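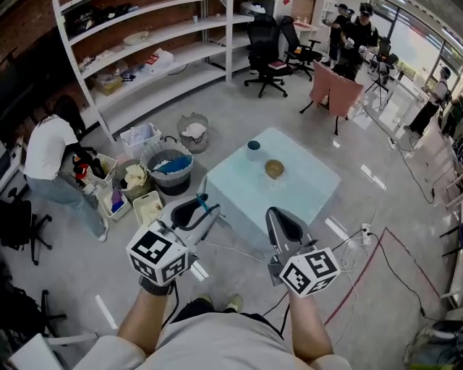 # Culeo hand gripper kit: frequently asked questions

Last updated 10/15/23

**What do I get in the kit?**

You get one pair of hand-held grippers, left and right, each with its marker cube already mounted. The cables, two wrist straps and the recording software are also included. The head camera is sold separately.

**Do I need a robot to use Culeo?**

No. A person holds the grippers and does the task with them, for example moving a cup or a bowl on a table. You need a robot only later, when you want to run what was learned from the recordings.

**Which robots can use the recordings?**

We support the Amundsen arm at this moment. Support for a second arm is planned for December. If you have another robot, you can export the raw files and convert them yourself, but our help desk can not check the result.

**Why are there black and white squares on the cubes?**

The camera uses them to find the position of each gripper. Please do not cover them with tape, labels or your sleeve. If a face becomes scratched, order a new cube from the parts page. A cube printed at home is often a little wrong in size, and then all distances are wrong too.

**Must the room be tidy?**

It does not have to be. Shelves, chairs, baskets and other people in the background are fine, and many customers prefer a room with normal things in it. But the floor where you stand should be free, so please lead the cables away from your feet.

**How long can I record?**

One session can be up to 141 minutes. We recommend a break after every 11 recordings, as the wrists become tired before one notices it.

**Can left-handed people use it?**

Yes. In the settings you can choose which hand is the main one. The grippers themselves must stay on their own side.

**The software says "cube lost". What should I do?**

Bring both grippers in front of you and hold them still for 5 seconds. If the message stays, look if strong window light falls on the cube, and turn your table a little.

**Where do I send a gripper for repair?**

Plustwood repairs all kits in the Stullton workshop. Please write to us first through the contact form, and send both grippers together, because they are calibrated as a pair.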